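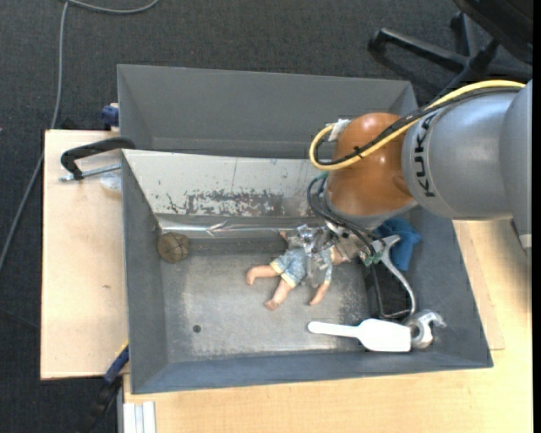
Small claims: defendant didn't show, I won, now what?

Posted by turkham_tenant in Courts & Small Claims

I'll try to keep this short, which my family will tell you is not a strength.

I rented a duplex in Turkham for a little over three years. The landlord is a company called Rastex Property Holdings. When I moved out they kept my whole deposit, $917, and sent a one-page letter saying it went to "restoration." No receipts, no list, just the one word doing a lot of work. I had photos of every room, including the inside of the oven, which I cleaned better than I have ever cleaned an oven I planned to keep using.

I filed in small claims in January. The filing fee plus service came to $205 and the clerk told me I could ask for that back if I won. I showed up with a folder. I had tabs in the folder. I had practiced in the car.

Nobody from Rastex came. The judge called the case twice, asked me maybe four things, looked at one photo (not the oven) and said judgment for the plaintiff by default, deposit plus costs. The whole thing took less time than finding parking. I was a bit let down about the tabs.

So that was a month and a half ago. I have a piece of paper with a stamp on it. I do not have any money. I called the clerk's office and they were very polite and said the court doesn't collect for you. I wrote Rastex a letter with a copy of the judgment and heard nothing. I also called their office and the person who answered said she'd "pass it along," in a voice that suggested it would not be passed far.

What I want to know:

Can they come back later and say they never got the papers? The process server left them with somebody at the front desk of a shared office. I have the proof of service but it says "person in charge" and a first name.

How do I get paid? I've read about garnishing wages but a company doesn't have wages.

Do I need a lawyer for this part? I'd hate to spend $500 chasing $917, though at this point I'd be lying if I said I hadn't thought about it.

Edited to add: I'm not in California. Everything I find online is about California.

Posted by ledgerdomain

Congrats, you've reached the part they leave off the brochure. The judgment says they owe you. It doesn't make them pay you. Those are two separate projects and you've finished the easier one.

Taking your points in order, with the usual warning that the names of the forms and the deadlines change from state to state, and that I'm a retired court clerk and never was a lawyer.

Yes, they can come back. It's called a motion to set aside or vacate the default. To get it they normally have to give the judge a decent excuse for not showing up, and in many places they also have to show they've got some kind of defense. "We were busy" usually isn't an excuse. "We were never served" is a good one if it's true, so service is where a fight would happen. Look up who the company's registered agent is. It's on your Secretary of State's website, free, under business search. If the agent's address is that shared office, you're in better shape. If the agent is somewhere else altogether, the papers may still have been good (some states let you serve a manager or whoever's in charge at the business address) but I'd want to know that before they do. Keep the original proof of service somewhere dry. And call the process server now and ask what they wrote down about the person at the desk. In a year they'll remember nothing.

Check too whether your court mailed out a notice of the judgment. In some courts the clock for asking to set it aside starts from that date. Mine gave 10 days for some kinds of motion and a good deal longer for others, and I watched people mix them up every week I worked there. Your clerk can't give you legal advice but can tell you which notices went out and when. Ask it just like that: "Was notice of entry of judgment mailed, and on what date?" Clerks like a question that has an answer.

As for getting paid, a company doesn't have wages but it does have a bank account. You paid rent for three years. How? If it was by check, get your bank to show you the backs of the cashed ones. The stamp or the routing information may show where they were deposited. Then you ask the court for a writ (writ of execution, writ of garnishment, it goes by different names) and the sheriff or constable serves it on the bank. There's a fee, and in most places you can add it to what they owe you. Keep every receipt. You seem like you would.

If you don't know the bank, you can ask the court to order somebody from the company to come in and answer questions about what it owns and where it banks. Debtor's exam, judgment debtor hearing, supplementary proceedings, all more or less the same animal. Bring the folder. You may get to use the tabs after all.

The other thing, and it's the one I'd do first with a landlord: find out about recording the judgment with the county. In most states you get an abstract or a certified copy from the clerk, record it, and it becomes a lien on real estate the company owns in that county. Then it just sits there, and one day they want to sell or refinance, and the title people find you. It's slow but it costs you very little and it doesn't need feeding. Make sure the name on the judgment matches the name on the deed. Landlords love to have the lease in one name and the building in another.

Lawyer: not for this amount, not yet. If they file to set it aside, then maybe pay for an hour.

Posted by jato_jim_jams

just call the sheriff and have them go take a computer or something. my cousin did this with a gym in Jato and they paid same day

Posted by ledgerdomain

Replying to the above. You can't just call. The sheriff won't go anywhere without a writ, and taking property out of an office means deposits, storage, an auction, and then finding out the computer was leased. It does sometimes scare people into paying, I'll give your cousin that. The bank is cheaper.

Posted by half_a_paralegal

Mostly agree with ledgerdomain. A few things to add from having been through it with a landlord of my own (different town, same "restoration").

Look at your state's deposit law before you celebrate the number. Plenty of states let a tenant get double or even triple if the landlord kept the deposit without an itemized list. If you only asked for the deposit itself, then that's what you got, and you probably can't go back for more now. I'm sorry to be the one bringing this up. I asked for the single amount too, and I still think about it in the shower.

Interest, though! Judgments usually earn interest from the day they're entered, at a rate set by state law. It won't be much on your amount, but it goes on the form, and you should fill in that box. People leave it blank all the time.

On the letter you sent -- was it certified? If not, I'd send one more, certified, to the registered agent as well as the office. Say the amount, say where to send the check, give them a date, and say that after that date you'll be recording a lien and applying for a writ. No adjectives. My first draft had a lot of adjectives. The second was four sentences long and I had a check a couple of weeks after it.

When they do pay, you have to file a satisfaction of judgment, and some states will fine you if you don't. So after all this you could end up owing THEM money over paperwork. Put it on the calendar. And wait for the check to clear before you sign it.

Posted by turkham_tenant

Thank you, this is more than I got from two evenings of searching. I looked up the registered agent and it's the shared office, so that's one thing. Less good: the building on Ramasamy Street is owned by something called Rastex Property Holdings II. I don't know what happened to Rastex Property Holdings I, or whether it owns so much as a stapler. My lease and the judgment both say it without the II.

I did pay by check for the first year, so I've asked the bank for copies of the backs. They said it could take 10 business days. The letter was not certified, and it had adjectives.

Posted by ledgerdomain

The II matters for the lien, so hold off on paying to record it until you've searched the county index for the name without it. It matters a lot less for the bank account. If your rent checks were made out to and deposited by the company on the judgment, start there. Don't let anyone talk you into writing the II in on a form by hand. I've seen it tried, and the judge had seen it too.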